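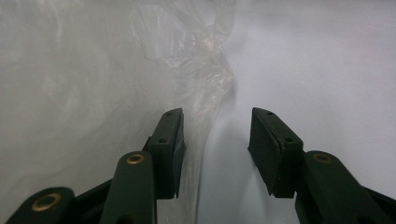
Jaws open, clear film up next.

June 3, 2020

Plastic film week at the Randness workshop! I've been wanting to get to this stuff ever since the brass bushings went into the linkages and the two fingers stopped wobbling. Carla Matar printed the green links for me (third try on the left one, thank you Carla!) and the whole thing opens so smoothly now – I keep squeezing it just for fun.
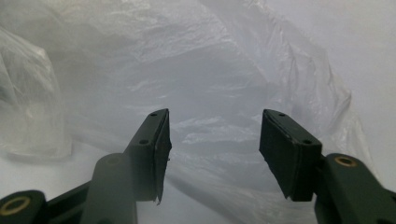 The pads are next on my list. I want to try a softer rubber, glued this time, and I've got 158 clips of crinkly plastic to sort through before the weekend. Only 1,000 to go for!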